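## 4. Fitting the memory card in the Pliston 116

This section is for owners who want to add a Brovilo memory card to the Pliston 116 home music player. The player works also without the card, but it will keep only 17 albums in its own memory. With the card it can keep up to 1000.

You need a small cross-head screwdriver, a soft cloth and a table with good light. Please read all steps one time before you begin.

**Caution:** Pull out the mains plug and wait 2 minutes before you open the cover. The small standby light must be dark.

1. Put the player on the cloth with the feet up.
2. Remove the screws of the bottom cover and keep them in a cup. They are short and they roll away easily.
3. Lift the cover from the back side first. Do not use a knife for this – the edge of the cover will be marked.
4. Touch a bare metal part of a radiator or a water tap before you put your hand inside.
5. Take the card from its bag and hold it only by the edges.

Circuit boards do not like grease from the fingers. If you have touched the surface by mistake, leave it as it is and do not wipe it with water or with window cleaner.
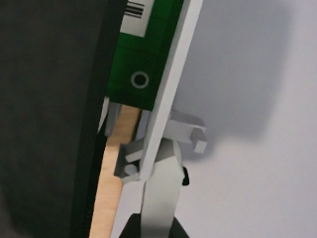
What should I do if the card does not go in fully?

Take it out again, turn it so that the notch is facing the front of the player, and push with both thumbs until you hear a click.

6. Put the cover back, front side first, and tighten the screws by hand. Stop when you feel resistance.
7. Turn the player on its feet, connect the mains plug and press the power button.
8. Open **Settings**, then **Storage**, and choose **Prepare card**. The display shows a turning circle during this work.

**Note:** Everything that was saved on the card before will be erased. If the card comes from another player, copy your music to a computer first.

**Note:** Players with the older Zelturura software have the same function under **Tools**. The name there is **New card**.

### 4.1 If the card is not found

Switch off the player, pull out the plug and repeat steps 1 to 6. In most cases the card was sitting a little crooked. When the message "No card" comes again, try a restart with the network cable removed.

For a card which is still not found, please write to the Sembiring service desk, to the attention of Rohani Sumampouw. Give the serial number from the label on the bottom cover and the software version. The desk is closed on Tuesday – letters and messages from that day are answered on the next working day.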